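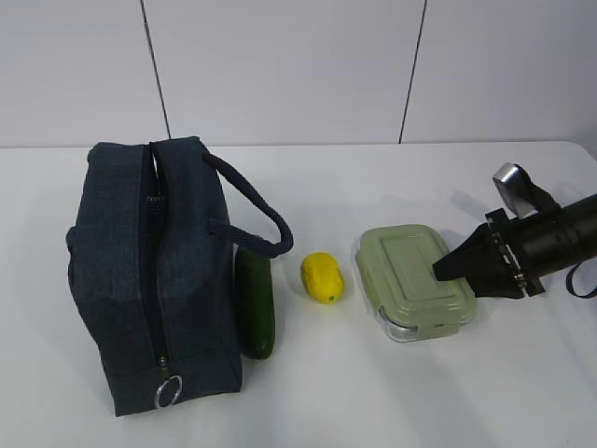
Figure 1. The lunch-packing workspace, with the gripper over the lid of the food container. The lunch bag, a cucumber and a lemon are on the table to its left.

Packing a Lunch Bag by Demonstration: The Effect of Object Order on Task Success

Final-year project report, Department of Engineering, Lillstead College

Summary

This report presents the results of a project on learning a household packing task from human demonstrations. A robot arm with a two-finger gripper was required to move food items and a food container into a soft lunch bag. The project asked whether a policy trained on demonstrations with a fixed packing order performs better than one trained on the same quantity of demonstrations with the order left free. The fixed-order policy completed more full tasks. The free-order policy recovered more often after a failed grasp. The full set of recordings, trial sheets and training settings has been deposited with the department under the project name Ikum.

1. Background

Packing a bag is a common task in the home and in catering, and it is harder to automate than sorting items into a rigid tray. A fabric bag changes shape when it is touched. Its handle may fall across the opening or over a neighbouring item. The items themselves differ in size, weight and surface, and a grasp that suits a lemon does not suit a flat lid.

Earlier student work in the department, the Brodham tray project, used a rigid plastic tray and items of similar size. That work reported few failures at the placing stage and most of its failures at the picking stage. The present project was designed to find out whether the same pattern would appear with a soft bag.

2. Method

2.1 Workspace

All recordings were made on a white table with a plain wall behind it. A fixed camera covered the whole working area. The position of the bag was varied between recordings, as were the position and angle of each item. In part of the set the items were placed close to the bag, so that the handle could interfere with the approach of the gripper.

2.2 Demonstrations

Demonstrations were recorded by teleoperation. The operator opened the bag with the gripper where the zip had been left closed, and by hand before recording in all other cases. Each demonstration was then divided into single pick-and-place segments. After segments with dropped frames or operator error had been removed, 1354 segments remained. These were divided equally between the two conditions.

In the fixed-order condition, the container was always packed first, followed by the cucumber and then the lemon. In the free-order condition, the operator was told to pack in whichever order seemed easiest from the starting layout.

2.3 Training

One policy was trained for each condition. Both used the same network, the same image size and the same number of training steps. Training was repeated with 3 random seeds, and the seed with the median validation loss was used in the trials. The Kälin method of action smoothing was applied to both policies at run time, as the unsmoothed output caused visible shaking of the gripper close to the lid.

2.4 Trials

The two policies were tested in 179 trials, using starting layouts that did not appear in the training set. Every layout was photographed before the trial began. A trial was counted as complete when all items were inside the bag and the gripper had moved clear of it. Closing the zip was not required. Items that came to rest across the opening were counted as failures.

3. Results

The fixed-order policy completed almost two thirds of its trials. The free-order policy completed fewer than half. The difference was largest where the bag stood at the far left of the table and the container at the right, a layout which required the longest movement with the largest item.

The container was the main source of failure under both conditions. The gripper could close on the edge of the lid without reaching the base, and in 9 trials the lid came away during the lift. The cucumber was picked reliably when it lay in open space. When it lay against the side of the bag, the fingers frequently pushed the fabric inwards and closed on nothing. The lemon gave little difficulty, apart from rolling when the first contact was off centre.

After a failed grasp, the free-order policy often turned to a different item and came back later to the one it had missed. The fixed-order policy repeated the same attempt until the time limit was reached. This behaviour is consistent with the training data, in which the operator had never left the container until last.

4. Discussion

The results differ from those of the tray project. Placing failures were more common here, particularly with the container, whose corners caught on the edge of the opening. A fixed order reduced this problem by ensuring that the largest item entered an empty bag. It also made the policy less able to continue when the first step went wrong.

5. Limitations

Only one bag was used. Lighting was kept constant throughout. The camera could not see into the bag from every position, and some outcomes had to be judged by opening the bag after the trial. All demonstrations were given by a single operator, whose habits are likely to be reflected in both policies.

6. Further work

It is recommended that a mixed training set be tested, in which most demonstrations follow the fixed order and the remainder begin after a deliberate failed grasp. A second camera angled towards the opening of the bag should be fitted before any further recording is carried out.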